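Cutting small cardboard spacers: grain and edge quality
Wednesday, February 20, 2019
Posted by skoltton_103

I need flat spacers for the lids of the Bultmont sample boxes. I've been using Kodum gray board, but the edges fuzz when I cut across the grain. Blade is new. Would recycled tan stock be any better?

flutecount: Probably worse. Recycled board has short fibers and they pull out at the cut. Score it 3 times with light pressure before going through.

sauerland_b: Disagree. Short fiber stock is fine if it's dry. I cut almost 1,841 tabs last March from recycled sheet and rejected 103. Most rejects were from a dull blade.
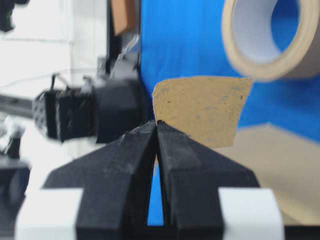
skoltton_103: Grain direction is hard to find on small offcuts, so I've started marking the parent sheet before cutting. The tan stock is less uniform than the Kodum board. You get dark flecks and pale gray smudges across the face, and on a piece with one angled side the edges still look slightly rough. Good enough under a lid, I think.

flutecount: Not good enough if it has to sit flush. Sand with a fine block, one direction only.

sauerland_b: Sanding rounds the corner and you lose thickness. Leave it and trim the top edge against a steel rule.

skoltton_103: Will try both on the next sheet. Does anyone seal the edges?

flutecount: Thinned white glue, one coat. Let it dry flat under a weight.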